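Trarthorpe robotics lab settles its equipment plan for the year, and hand-held grippers come out on top

The robotics lab at Trarthorpe has its equipment plan for the coming year, and the mood around the benches is very good indeed. After a spring of spreadsheets, loan units and one long Tuesday meeting that ran well past lunch, the lab will put most of its money into hand-held grippers and the tables they are used at. A second robot arm, which had been at the top of the wish list for two budget rounds, moves back a year.

The order covers 12 hand-held grippers, to be shared between the main lab and the teaching rooms at Gurnerau. Until now the two sites have been passing a small set back and forth in a padded case, and anyone who has waited for that case to come off the afternoon van will know what a difference this makes (there is already a sign-up sheet, and it is already full for the first two weeks of June).

The grippers let a person do a household task by hand while a camera on the tool records it, and those recordings are then used to train the arm. The lab's current project, known in the building as Harb, is all about small everyday jobs: putting things side by side, clearing a table, picking up something soft without squashing it. It needs lots of recordings, and it needs variety. The Harb team collected 221 usable ones over the winter with the equipment it had. The target for the next stage is 1000, and with people working at several tables at once that suddenly looks like a number you can plan for.

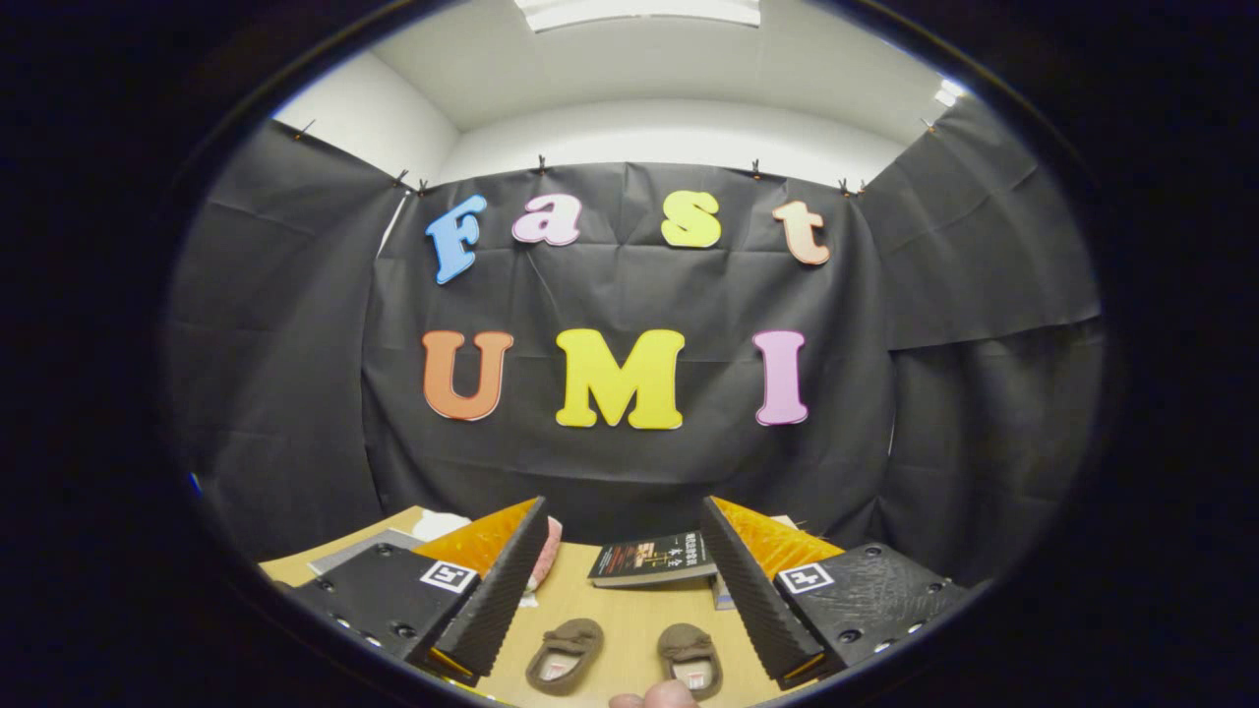 The tables get their own line in the budget for the first time, and that may be the part people are happiest with. Each station will have a backdrop, clips to hold it, decent overhead light and a box of ordinary things to handle. Shoes, books, cloths and soft toys have mostly come from home so far. From now on there is an allowance of $500 for household objects across both sites, to be spent as needed through the year. It sounds like a tiny amount next to the price of an arm, but you can buy a wonderful heap of stuff at a thrift store for that! Fabrics and footwear are first on the shopping list, followed by kitchen items in as many shapes as possible.

Spare parts are in there too. Finger pads wear down with daily use, and last year's plan had no money set aside for them at all, so a worn pad could mean a gripper sitting in a drawer until somebody found room in another budget. This time every gripper is ordered with replacement pads and a spare set of screws, and there is a small reserve for cables, storage cards and printed markers. Two of the existing grippers will be refurbished and kept for visitors and open days.

Storage was the other gap. Recordings pile up fast, and the shared drive at Gurnerau was close to full by March. The plan adds disks at both sites and a regular overnight copy from one to the other. It is the least glamorous item on the list and it had the quickest vote of the meeting.

Why leave the second arm for later? Mostly it came down to where the waiting happens. The lab went through its booking calendar for the winter and found plenty of free hours on the arm it already owns, while the grippers were booked nearly every day. Buying another arm first would have meant two machines looking for something to learn from. The money for it stays penciled in for the following year, along with the floor work and safety fencing it will need — both of which were missing from earlier quotes and both of which cost more than anyone had guessed.

The quote for the grippers came from Josex, the supplier that lent the lab its trial units, and delivery is expected in two batches. The first goes straight to Trarthorpe, where the stations are being set up in the long room next to the workshop. Gurnerau gets the second once its new tables are in. Until then its students are welcome to book time at the main lab, and the van will keep running.

Short training sessions start as soon as the first boxes are open. They take an hour, they need no robotics background, and staff from other departments can join if there is space. The more hands the better — people reach for a shoe or a folded cloth in all sorts of ways, and the Harb team wants to record as many of them as it can. Sign-up is on the board outside the long room, and anyone with odd household objects to spare can leave them in the crate underneath.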